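Notes from a visit to the Dimmont showroom, May

Our company runs the kitchens and break rooms in office buildings, and I was sent to look at a service called Kakach. Dimmont leases it out as a two-armed robot with installation, training for the site and a support line. The part we're interested in is the dish routine: clearing, racking, and putting away. I got there at 9 in the morning and stayed until after lunch. Eun-ji Pyo, who manages demonstrations for Dimmont, took me around.

The showroom is upstairs from the warehouse. Visitors sign in, leave bags in a locker and get a short safety talk. After that you stand behind a line on the floor with a staff member who holds the stop button. 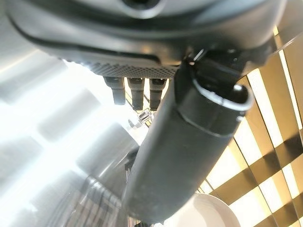
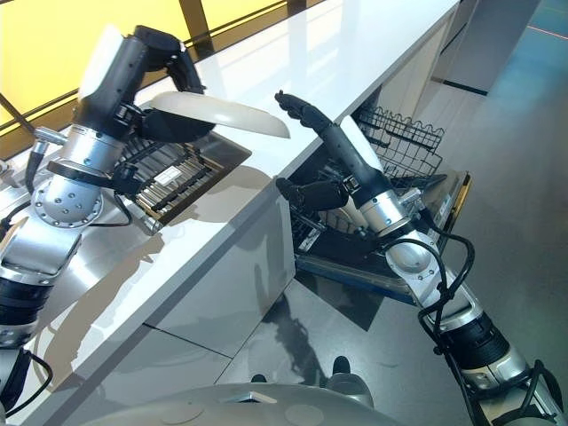

The dish routine comes in two versions. The basic one covers plates and bowls only. The extended one adds cups, glasses and cutlery, and it costs more per month. Dimmont wouldn't give me a printed price for either before a site survey. Pyo said the quote depends mostly on the layout of the kitchen and how many item types the customer wants covered.

I asked for the basic version first. Plates went well in the runs I watched. The hand takes hold of a plate by the edge, turns it and lowers it into the rack. It is slow. I timed one load of 32 pieces, and a person on my staff would have been finished and wiping down the counter before it was halfway through. Pyo didn't argue with that. The service is sold for the hours when a building is closed, and she said most inquiries come from places that already have trouble filling the late shift.

Bowls were less even. The robot set one down at the wrong angle, picked it up again and corrected it. Another time it stopped completely and asked for help on the tablet. The message was clear enough ("item not seated") and the staff member cleared it with one tap after moving the bowl by hand. I would want to know how often that happens at night with no one in the building. The answer was that the robot skips the item after 10 minutes, leaves it where it is and goes on. It shows up in the morning report.

Cutlery I saw only briefly. Forks and spoons were picked one at a time. Pyo said knives are left out of the routine by default and a customer has to ask for them in writing.

Things I checked against our list:

- Floor. It needs a level floor and a clear lane along the counter. Two of our sites have floor drains in the wrong place and would need a cover plate.
- Dishwasher. Front-opening models only. Our hood-type machines in the larger kitchens are not supported.
- Racks. The robot has to be taught each rack layout. Dimmont does this during installation, and a change of rack later means a paid visit.
- Dishes. They want samples of every shape we use, sent ahead.
- Noise. I could hold a normal conversation next to it.
- Cleaning. The hands get wiped down at the end of each shift. There are gloves for wet work, sold as a consumable. I asked for the replacement interval and was told it would be in the quote.

The tablet software is called Sovell and is included in the lease. I found it easy to follow. You choose the routine, the start time and the zone, and it shows a plain list of what was done and what was skipped. The report can be emailed. It can't yet be sent to the maintenance system we use, and there was no date for that.

Installation is done by a subcontractor, Azimi, and takes 2 days for a single kitchen if the survey has been done properly. Training for our people is half a day. The minimum lease is 6 months, after which it goes month to month. Repairs are included unless the damage comes from misuse, and I have asked for the wording on misuse. In our break rooms people lean on everything and leave coffee on whatever is flat.

We had sandwiches in the meeting room and I went through the support terms with Pyo there. Phone support runs overnight, which matters to us. On-site support is next business day, so a breakdown would mean at least one night when somebody has to come in and do the dishes the old way. I don't think that rules it out, but the crew schedule would have to allow for it.

After lunch I asked to see the plate routine again with our own dishes. I had brought a box of the heavy oval ones from the conference floor. They hadn't been taught to the system, and Pyo said in advance that it might refuse them. It picked up the first and placed it across two slots, so the next one wouldn't fit beside it. She stopped it there. With taught samples she expects it to handle them, and I left the box with her so they can try.

My view is that it could work at the two smaller sites, where the dishwashers are the right type and nearly everything is a round plate or a bowl. I would not put it in the conference kitchen until we hear back about the ovals. I'd take the basic version to begin with and leave the cups to the morning crew.

Still open: the survey date, the glove price, the misuse wording, and whether the building managers will allow it to run after the alarm is set. I've written to the managers about the last one. Dimmont will call about the survey.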